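The operations lead at Nendura does not use the word "transformation." The firm has spent two years moving decisions out of its head office, and the preferred term in internal papers is "reassignment of authority."

"We had 7 approval layers for a purchase order," the lead says. "We now have 3. The layers were there for reasons, and we had to go back and find each one before we could remove it."

The work began in March with a log of every decision that went above team level. It came to 1,621 entries in one quarter.

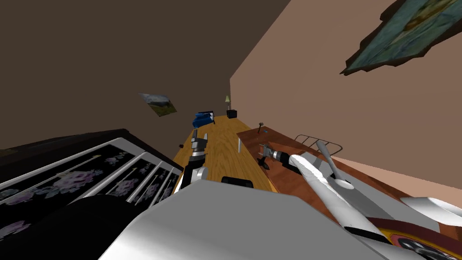 Two arms reaching forward over the wooden surface, simulated view.

Most entries concerned small sums or staffing swaps. "People were asking permission for things they already had permission to do. The written policy and the habit had separated."

Skomis, a supplier, had tried a similar exercise and stopped. The difference, in the lead's view, was budget control. "If you move the decision and leave the money where it was, you have moved the paperwork."

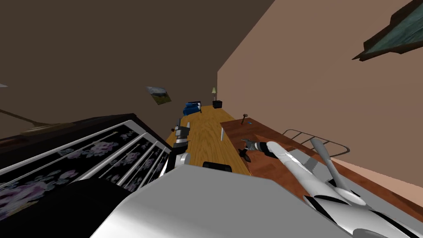 Simulation render, looking down the long wooden surface.

The Sakalauskas site was the first to run without a regional manager – a post that had been vacant for most of the year. Teams there set their own rosters and report exceptions on Sunday evening. Reporting goes through Numia, the group's planning tool, which the lead describes as "adequate."

Asked what went badly, the lead names pay grades. "We changed what people decide and left their job descriptions alone. Two grades now overlap almost completely. That should have been done first."
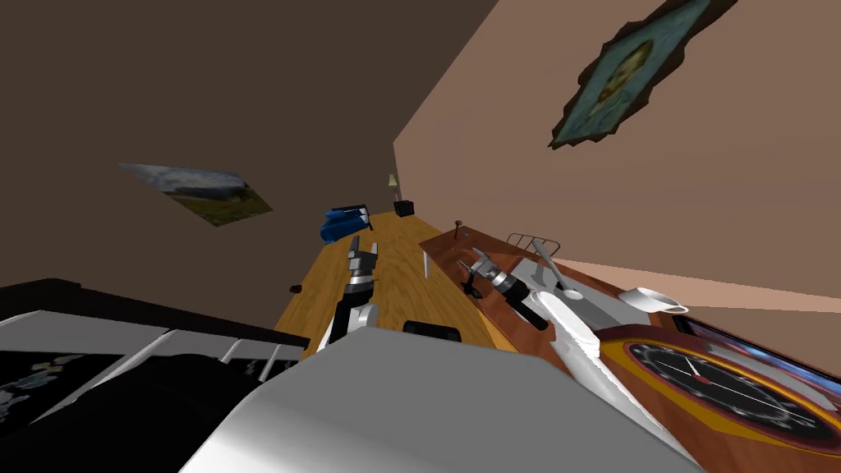
Rendered room with table lamp, landscape picture and portrait.

The grade review is still open. Middle managers were offered specialist roles, and most accepted. "Some of them were relieved. Some were not, and they told us so in writing."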